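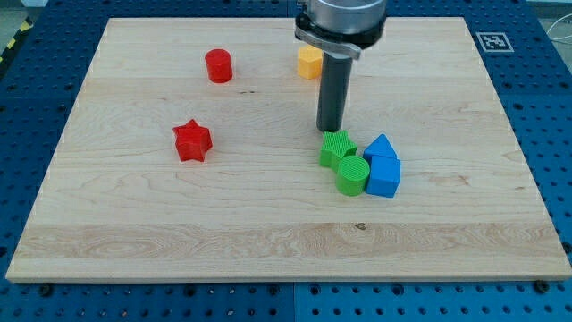 The maple board on the blue table, with the star, the red cylinder and the yellow hexagon among the blocks.

The River Road

My uncle Ferhat Ağca had a way of answering the telephone that made you feel you'd caught him in the middle of dinner, even at three in the afternoon, and so when I called to ask whether he still had the board, I began by apologizing, as everybody in the family does, and he let me go on apologizing for quite a while before he said, "Which board?"

He knew perfectly well which board. There had only ever been one that mattered to me, and it was the maple one, pale as cream, with the streaks in it and that wide band of swirling grain that we called the river.

"The town board," I said. "With the blocks."

"Oh, that," he said. "It's on the blue table. Where would it be?"

I should explain about the blue table, and to do that I have to go back to the summer I was six, when my mother took the job at Droler and I spent my days with my uncle in his workshop on the hill side of Tuhumury. Droler made lampshades in those years, and my mother was in charge of the people who stitched the trim. She left before I was properly awake and she came home smelling of glue. In between, I belonged to Ferhat. He had no children and no toys, and he had, as far as I could tell, no plan for me whatsoever. He put me on a stool, gave me half a pear, and went back to fixing somebody's drawer.

The table was in the middle of the room. It was metal, and blue, and it was full of holes in neat rows, which to a six-year-old was a wonderful thing. I put my finger in every hole I could reach. I put pencils in them, and pear stems, and on one occasion a great deal of porridge, and my uncle cleaned it out with a wire and never told my mother. I loved that table so much that I used to lay my cheek on it when the weather was hot.

The board came later, in August. I had been told to stay out of the way of the saw, and I'd stayed out of the way so thoroughly that I'd gone to sleep under a coat. When I woke up he was rubbing down a big piece of maple with a rag, long slow strokes, the way you'd calm a horse. He said a customer had ordered a shelf and then changed her mind and moved in with her sister, who already had shelves.

"So what is it now?" I asked him.

He gave this some thought. "It's a flat place," he said.

And he laid it down on the blue table, went to a cupboard, and came back with the blocks in his hat.

I've never learned where they came from. The version I was given at six was that they'd been left behind by the people before him. The version my mother got was that he'd bought them from the Trikness catalog, had been embarrassed by how much they cost, and had kept them hidden from himself as well as from her. I like hers better now, but at the time I was all for the people before, and I lay awake wondering how they were managing without them.

We built a town that afternoon. I say built, but there was very little stacking in it. He didn't care for towers. Each block had a place and stood on it, and the whole business of the game was deciding who lived there and what sort of trouble they were having. The red cylinder was the water tank, and a man slept on top of it with his arms hanging down either side, having lost his ladder. The yellow hexagon was a bakery. It had to be a bakery, my uncle said, with that many walls, so that there'd be a window for every kind of bread. And the green star was the house of a woman named Tilla.

I don't know who came up with Tilla. I would have said it was me, and he would have said it was him, and we've each been generous about it in public. She was very old and very rude. She had corners on her house so that visitors would bump themselves. She owned 383 hens, which was the biggest number I could think of that still sounded like somebody had gone out and checked, and every one of those hens had been named after a person who had once disappointed her. My uncle did her voice. He had to put down whatever he was holding to do it properly.

Between all of these ran the river, that big curling band in the wood, and you couldn't cross it without telling it something. That was the rule. It could be a small thing. The baker used to tell it what he'd burned. The man on the tank never had to cross because he couldn't get down, and so he knew nobody's secrets, and was the happiest man in town.

I had a lot to tell the river that summer, it turned out to be the kind of summer for it. I told it about my mother crying in the pantry with the light off. I told it that my father's letters had got shorter. I'd walk two fingers up to the edge of the swirl, and stop, and say my piece, and walk on over, and my uncle would be sanding away with his back to me, and after a decent time Tilla would shout from her house that if I was quite finished making speeches I could come and feed the hens.

So that was the board. Now here I was at forty-something with a rental car and a bag of oranges, driving up to Tuhumury with my own daughter in the back seat, and I hadn't told her much of anything. She was seven, and she had lately stopped talking. I don't mean altogether. She'd say please, and she'd say her feet were cold. But we had moved house that spring, the two of us, and somewhere between the old kitchen and the new one she'd put her real conversation away in a box, and I hadn't been able to find which.

My uncle was waiting at the door in a clean shirt. He had turned 90 that winter and had grown very light on his feet, as if he'd been setting things down one at a time for years and finally had his hands free. He shook my daughter's hand. He told her she was late, which she wasn't, and that there was soup, which there was.

We ate the soup. I did all of the talking, and a good deal of it was about parking. Then he wiped his mustache and said, to her and not to me, "I have a woman in there who's furious with you."

My daughter looked at me. I looked at my spoon.

"You've been in this house an hour," he went on, "and you haven't asked about her chickens."

I stayed in the kitchen to wash up, or to stand near the washing up. The door to the workshop doesn't close all the way and never has. I could see the corner of the blue table, with its rows of holes, and a pale bit of the board. I could hear him going through the rules at his usual speed. He's a slow explainer. He told her about the man and the ladder, and what the bakery charged, and how a loaf there had once been stretched so long that it took 1000 steps to walk around it, and that the dog who tried was never the same again.

"What's this part?" she said.

"What does it look like?"

There was a pause. "Hair," said my daughter.

Well, I nearly came in and corrected her. I had the dishcloth in my hand and my mouth open. All those years it had been a river, and I'd had it so firmly in my head that it had never crossed my mind that a person could stand over that board and see anything else.

But my uncle said, "Whose?"

"Somebody asleep," she said. "Under the ground. The town's on top of her and she doesn't know."

"Is she heavy sleeper?" In all his years in that house he has never troubled much with the word a.

"No," said my daughter. "You have to be careful. You have to whisper when you go over."

"Whisper what?"

And she told him. I won't put it down here. It was short, and it was about the old house, and about a thing she'd left behind on purpose so there would be a reason to go back. I ran the tap for a while so that she'd have the room to herself. When I turned it off, Tilla was in full cry, demanding to know who was whispering, and whether they'd shut the gate, and my daughter was answering her back in a tone I hadn't heard since the spring, and which I would ordinarily have had to speak to her about.

They played until it was time to put the lamp on. At some point I went in with the oranges and was given a job. I was to be the man on the water tank, who had slept through the whole visit, and I wasn't to have any lines. I pulled up the old stool. My uncle had moved the bakery to be nearer the star, on the grounds that Tilla's knees weren't what they had been, and my daughter was peeling an orange onto the blue table and poking the bits of peel down through the holes.

"Your mother used porridge," he told her.

"You said you'd never tell," I said, and they both shushed me, because the lady was sleeping.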